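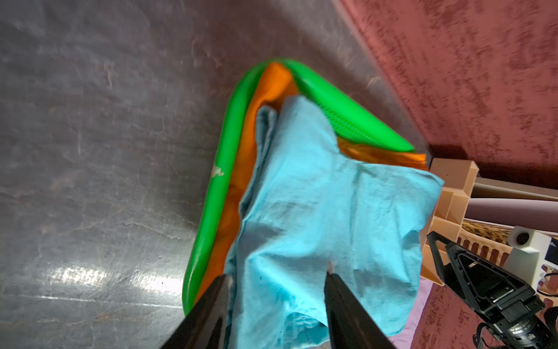
Salidon hand-guiding kit, reviewed 2021-02-23

I bought the two-arm kit in January to teach laundry jobs by hand. You hold the grips, do the task, and the software records it. Setup took five hours, mostly cables.

Small cloths went well. After 12 demonstrations I had a set I was happy to train on. Trousers are harder – thick twill pushes back and you can't feel it through the grips. 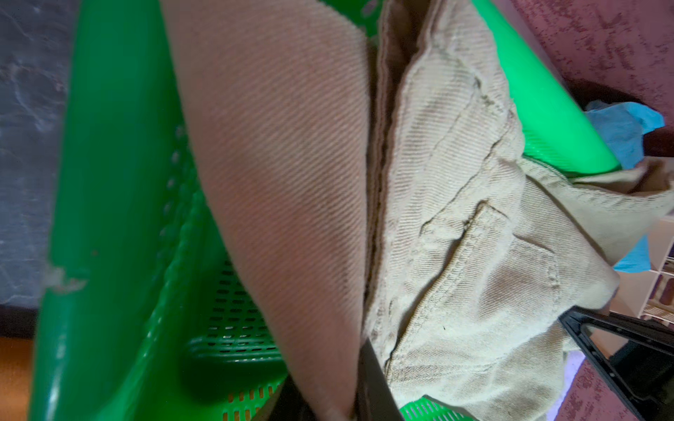 Beige and khaki twill in the green basket, wrist view.

The manual is thin and the cable clips are poor. Good value at £618, though.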